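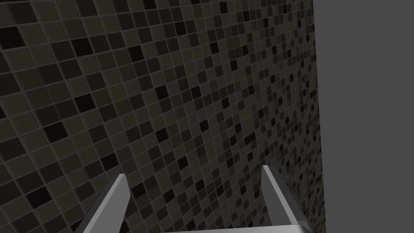

Séverine Bodin wrote to me that a pickle isn't a pickle until it has sat in salt long enough to go sour by itself, and that the vinegar kind is "a salad with ambitions." I love her for it, but I'm keeping both kinds in this entry!

**Brine pickling** (also called lacto-fermentation, or just "the crock way" in my kitchen) is a method of keeping vegetables in salty water while bacteria that already live on them make lactic acid. No vinegar goes in. The sourness builds over days or weeks, and the flavor keeps moving the whole time, so I'm forever sneaking a fork in there.

## Salt

I weigh mine, always. For cabbage I use 2 percent of the weight of the vegetables, so a big batch of 1,590 grams gets just under 32 grams of salt. Cucumbers want a stronger brine (mine do, anyway), and plain sea salt is fine.

## Temperature and time

A cool room works best. Warm kitchens speed everything up and can leave cucumbers soft – I lost a whole August crock that way. My October cabbage is the one I'm proudest of, slow and crunchy and a little fizzy.

## Vinegar pickles

Quick pickles get their acid from the bottle, so they're ready the same evening. Sylvain Bodin does his red onions with cider vinegar, a spoon of sugar and far too many peppercorns, and I've stopped arguing with him about the peppercorns.

## Using the brine

Don't pour it out! I put it in potato salad, in bread dough (cut back the salt in the recipe) and over beans. A splash in soup goes in at the very end, after the pot is off the heat.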